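Die Fähre nach Wamberg

Um 4 Uhr früh stand sie am Anleger von Lellham, mit einem Rucksack und der Adresse einer Pension, die vielleicht schon geschlossen hatte. Außer ihr warteten zwei Männer mit Fahrrädern. Das Kassenhäuschen war dunkel.

Sie hatte die Reise im März gebucht, als man zu Hause noch davon sprach, gemeinsam zu fahren. Die zweite Karte steckte weiterhin im Umschlag. Umtauschen konnte man sie, aber dafür hätte sie anrufen müssen.

Die Fähre kam mit Verspätung. Auf dem Autodeck standen Lieferwagen und ein Viehanhänger, oben im Salon gab es Kaffee aus der Maschine und Brötchen mit Käse. Sie setzte sich ans Fenster. Einer der Radfahrer fragte, ob sie zum Fest wolle. Sie sagte, sie wolle nach Dridudby, von einem Fest wisse sie nichts.

»Dann kommen Sie trotzdem hin«, sagte er. »An dem Wochenende gibt es nichts anderes.« 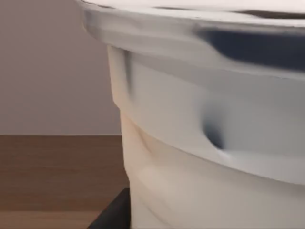

Wamberg

Vom Hafen ging ein Bus der Firma Keane. Der Fahrer nahm kein Kartengeld und konnte auf ihren Schein nicht herausgeben, also fuhr sie umsonst. Die Straße führte an der Küste entlang, dann landeinwärts durch Kiefern. An jeder Haltestelle stiegen Leute mit Instrumentenkoffern ein, bis der Gang voll war und eine Frau ihr ein Akkordeon auf den Schoß stellte, ohne zu fragen.

Dridudby hatte 200 Einwohner, so stand es auf der Tafel am Ortseingang. Auf der Wiese hinter der Kirche waren schon viel mehr Menschen. Die Pension war geöffnet. Die Wirtin gab ihr den Schlüssel für das Doppelzimmer und fragte nach der anderen Person.

»Kommt nicht«, sagte sie.

Die Wirtin strich etwas in ihrem Heft durch und erklärte, wo die Handtücher lagen.

Am Abend ging sie zur Wiese hinunter. Man spielte Tänze, die alle kannten, und dann noch einmal dieselben. Die Frau mit dem Akkordeon saß auf der Bühne und nickte ihr zu. Sie blieb am Zaun stehen, aß eine Fischsuppe und holte sich eine zweite. Als es kühl wurde, nahm sie den Umschlag aus der Jacke. Die Rückfahrt galt für zwei Personen, und am Tor stand ein Junge mit einem Pappschild, auf dem Lellham stand.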